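Clisari Home Pages
Tuesday, December 10, 2024

Fold it on the bed: a talk with the owner of Semaan Wash and Fold

I iron maybe twice a year, and I fold the way I was taught at age ten, on my chest with my chin holding the collar. So I was a little nervous walking into Semaan, the wash and fold on the hill in Taltley, to talk to a woman who has been handling other people's T-shirts for 19 years. She asked me not to print her name (her customers all call her the shirt lady anyway, and she likes it that way), made me a coffee, and then asked what my closet looks like. I changed the subject.

"Everybody starts too fast," she told me. "They grab the shirt in the middle and start flipping it over, and now there's a sleeve inside and a twist in the back, and they're mad at the shirt."

What she does first is hunt for a corner. Any corner will do, a hem or the end of a sleeve, as long as you know which one you've got. She pinches it, lifts it a little, and lets the rest stay where it fell. Then she goes looking for another one with her other hand, and only when she has both does she pull. I had always shaken the whole thing out in the air like a beach towel! She winced when I showed her.

"You can shake it once, when it comes out of the dryer," she said. "After that, leave it lying down. Let the bed hold it for you."

She's very big on beds. The shop has proper folding counters, but at home she does all of her own laundry on the mattress with the comforter pulled off. Soft cotton grabs the pad a little, she says, so when you pull on one end the other end doesn't come sliding after it. You get a straight line between your two hands and the wrinkles sort of walk out of it.
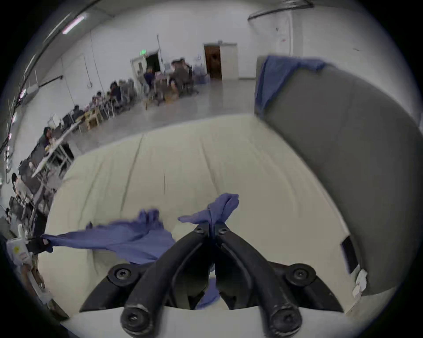
Beds are for sleeping, wrote one reader when I mentioned in October that this interview was coming, and anyone who folds on a mattress ends up with a pile that tips over and gets slept next to. The same reader folds on top of the washing machine, standing up, and says the hard surface gives a sharper crease.

I passed that along and got a big laugh. "The pile, yes, that's true. So don't leave the pile there! Put it away when you have five or six, that's all." She gave in on the crease too. For dress shirts and napkins she wants something hard underneath. For an old T-shirt she thinks a sharp crease is a waste of an evening.

We got onto numbers, which she keeps in a spiral notebook by the register. Her busiest week ever was the one after the Grirnel street fair, when the shop took in 667 pounds of laundry and she and her niece were folding until midnight. She charges by the pound, with an 18-dollar minimum, and no, she won't match your socks unless you ask nicely. "I have found 500 single socks in this place, easy," she said, and then she pulled a basket of them out from under the counter to prove it. I did not check the figure.

What I wanted to know, though, was what to do about the lump. You know the one. You dump the load out, you do all the easy stuff, and there's one last shirt balled up on the bed that you've already pushed aside four times.
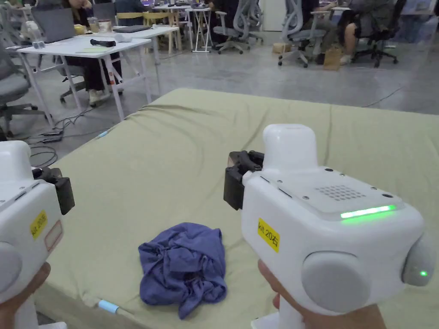 Her answer is to flatten it before you try to fold it, and to be lazy about it. Put a hand on either side and spread outward, a bit at a time, until you can tell the neck from the hem. Turn the whole thing so the neck points away from you. If it's inside out, fix that now - she was firm on this - and don't tell yourself you'll do it when you wear it. After that it's sides in, sleeves back, bottom up to the collar, and you're done.

"My mother folded in thirds, I fold in half and half again," she said. "Who's going to come and inspect your drawer?"

I asked if she ever just stuffs things in. She looked at the door to see if any customers were coming. "Pajamas," she said. "Always pajamas."

I went home and pulled the comforter off. My first one came out crooked, with one sleeve poking out the side, and the second was pretty decent. I've done two loads this way since, and I still use my chin for the towels.

Semaan Wash and Fold is open every day but Sunday. Bring your own bag if you have one, she runs out of them by the weekend.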